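About Skurngate

Skurngate is a key management company based in Garkham. We make software and small hardware devices that generate, store, hand out and retire encryption keys. Our customers are water utilities, regional hospitals, county record offices and a handful of manufacturers with equipment too old to join a modern network.

The company was started by Xolani Coetzee, who had spent years looking after secure radio links and was tired of tracking keys in spreadsheets. The first product was a script that warned him when a certificate was going to expire. A neighbor's firm asked for a copy, then wanted it to handle their door controllers too, and that became the first paid job.

What we make

Grevorau is our main product. It is a key server that customers run in their own building. It keeps a record of every key it has issued, who approved it, and which device it went to. Private keys never leave the server unwrapped, and we have no remote access to any customer's system unless they open a session for us.

Adebisi is the offline companion to Grevorau. It carries keys to equipment with no network connection, such as pump controllers and older radios. A technician signs keys out at the server, loads them on site, and brings the log back. Keys that aren't loaded within the time limit are erased.

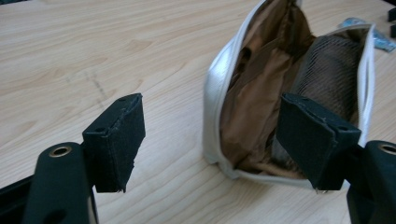 Padded gripper fingers, each with a brass-colored insert on the mounting arm beside it.

Where we work

We have 20 employees, all on one floor in Garkham. Engineering and support sit together, and everyone in engineering takes a turn on the support line. Calls are answered by someone who can read the source code.

Grevorau and Adebisi together look after keys for 3,747 devices. Of those, 2,118 are on a network and renew their keys automatically. Another 783 are loaded by hand with Adebisi, and the rest are on mixed schedules set by the customer.

How we handle security reports

If you find a problem in one of our products, write to the security desk using the contact form and choose "vulnerability report." You will get a reply from an engineer within two working days. We publish an advisory for every confirmed issue, including the ones we find ourselves. We don't ask reporters to sign anything.

Jobs

We hire once a year, usually in March. Openings are posted on the Jobs page, along with the pay range for each.

Page last updated August 3, 2026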